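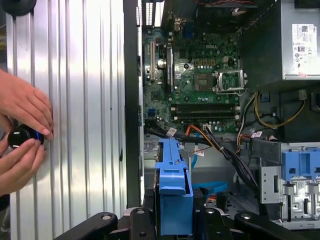
Does the tower come with a processor? We leave that to you, as most people who buy a bare tower from us already have one put by for it.

The Reltholm practice tower is £18, and a kinder thing to learn on I can't imagine - Annag Baird still borrows one for her January evening class!

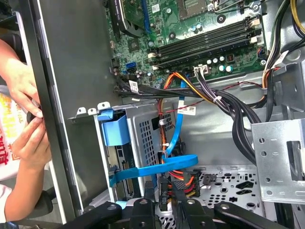 Cabling is what beginners ask us about most. Go slowly, and do follow each lead from end to end before you unplug anything - the blue SATA cable, say, loops down past the drive cage and back towards the bay. Collection is from Torquil at the Lamont shop, up to 5 o'clock.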